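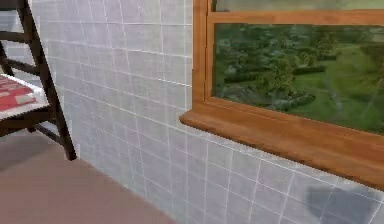

Progress report to the Drulley Community Learning Fund
Student Robotics Project, Castov Secondary School
Second reporting period, to the end of August

1. Summary

The project is on schedule for the simulation stage and behind schedule for the hardware stage. Students have a working simulated kitchen, a wheeled base that can be driven through it, and a first version of the program that decides where the base should go next. The arm has not been fitted. Spending is within budget and we are not asking for any change to the total.

2. Work completed

The grant pays for an after-school robotics club that meets twice a week in the computing room. In the first period the students learned the basics of the simulator, which we call Wan after the folder it was first saved in. In this period they moved on to building rooms and running trials.

The club works in 3 teams. The rooms team models the furniture and walls and applies surface textures. The driving team writes the code that moves the base. The vision team works on the pictures from the simulated camera and has the job of labelling what is in them, so that the program can learn to tell a piece of furniture from open floor.

The kitchen was chosen because the students all know what one looks like and could argue about whether it was right. It has tiled walls, a wooden window with a garden outside and a dark chair with a red and white checked cushion. The chair has given the driving team the most work. It stands on legs and rungs, and early versions of the program treated the gap under the seat as clear floor. The base drove into it over and over. The team now gives every chair a solid block the width of the seat for planning purposes, and collisions have dropped a good deal.

The vision team labelled 500 rendered pictures by hand. This took longer than planned. Two students would often label the same picture differently, mostly over whether a cushion counts as part of a chair. They wrote a one-page guide to settle these questions and went back over the earlier work. The guide has been useful and we will keep it for next year's group.

3. Results so far

At the end of the period the driving team ran 100 trials in the kitchen, each starting from a random spot with the doorway as the goal. The base reached the doorway in most of them. The failures fall into two kinds:

Stuck in a corner, turning back and forth. The students have a fix for this but have not tested it properly.

Stopped by a shadow. The program sometimes reads a dark patch on the floor or wall as an object. The rooms team has started making versions of the kitchen with different lighting so the vision team has more examples to label.

4. Delays and problems

The Adow arm kit was delivered with one motor controller missing. The replacement has been ordered and the supplier has given us a date early next term. Until it comes, the arm stays in its box and the hardware students have joined the driving team.

The school computers are slow at rendering. We lowered the picture resolution to keep sessions moving – the pictures are softer than we would like, and fine lines such as tile grout blur – and the labelling can still be done. We looked at buying a graphics card from the equipment line and decided to wait until the arm is running.

Attendance dipped during exams and has recovered.

5. Plan for the next period

Test the corner fix and repeat the trials in the same kitchen.
Finish the lighting variations and label a new set of pictures.
Fit and test the arm once the controller arrives.
Model a second room, probably the school library.
Hold an open session for families near the end of term. Fund representatives are welcome and we will send the time once the hall booking is confirmed.

6. Budget

Equipment spending matches the original schedule apart from the controller, which the supplier is replacing at no charge. The travel line has not been touched. We expect to use it for the regional student showcase and will confirm in the next report.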